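Getting Started with the Sterier Hand-Held Gripper Kit: Threading a Skewer

If you've been wanting to record your own two-handed tasks and don't have a full robot to drive around, the Sterier kit is a really fun way in. You hold one gripper in each hand and do the job yourself, and the kit logs how the jaws moved and when they closed. I've had mine since June and I still look forward to switching it on!

This page walks through the skewer task, the one I'd suggest after you've done the block stacking that comes in the Takelmont starter guide. It's small, it fits on any table, and it teaches you a lot about how your hands behave when there's a gripper between you and the thing you're touching.

What you need

The two Sterier grippers with their cables
A flat board, white if you have one
A plate with a bit of texture
Thin wooden skewers
Small round things with a hole or soft enough to pierce (cherry tomatoes or big craft beads)
Tape for the cables

Setting up

Put the board flat on the table and the plate in the middle of it. Plug in both grippers before you start the Tsuchiya recorder software. If you do it the other way round, the right one sometimes shows up as the left, and you won't notice until playback.

Run the cables backward past your wrists and out to the sides. Leave a good loop of slack. My first session had the left cable pulled tight and every clip has a little tug in it at the same spot.

Long sleeves are fine as long as they're snug at the wrist. Loose cuffs catch on the jaws.

Calibrating

Close both grippers all the way, press the calibrate button in the recorder, then open them all the way and press it again. Do this every time you plug in. It takes 8 seconds and the opening width in your recordings will be much cleaner — mine were all over the place before I got into the habit.

Threading

Start with both grippers resting at the sides of the plate, jaws pointing in. Pick up the skewer with one gripper, fairly close to the blunt end, and lift it clear of the plate. With the other gripper take the first tomato or bead. Squeeze gently. The jaws are stronger than they feel, and a split tomato is a mess to clean out of the hinge (ask me how I know).

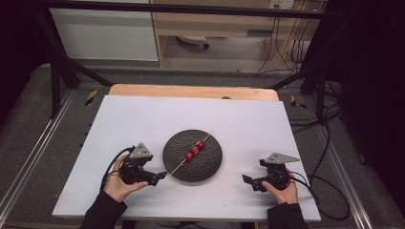 Bring the point to the piece and push slowly, keeping the skewer as level as you can. Once the tip is through, open the jaws, move them in behind the piece and slide it along. I kept trying to do this in one big motion and kept bending the skewer. Short pushes work much better, and they look nicer in the playback too.

When you've threaded as many as you want, lay the skewer down across the plate and open both grippers before you stop the recording. That last open position makes trimming the clip so much easier.

Saving and checking

Give each clip a number and look at it right away. Out of 243 clips I kept 194, and most of the bad ones were from my first two evenings, when I was rushing. Version 2 of the recorder lets you flag a clip while it's still playing, so update if you haven't.

Is it worth getting?

For me, yes! The grippers are light, the jaws hold thin things well, and the software stays out of the way. I do wish the cables were softer, and the printed manual skips calibration almost completely. If you'd like to try before you buy, the Haltemwood shop lends out sets by the week.

Next I'll be writing up the towel folding task, which needs a bigger board and a lot more patience.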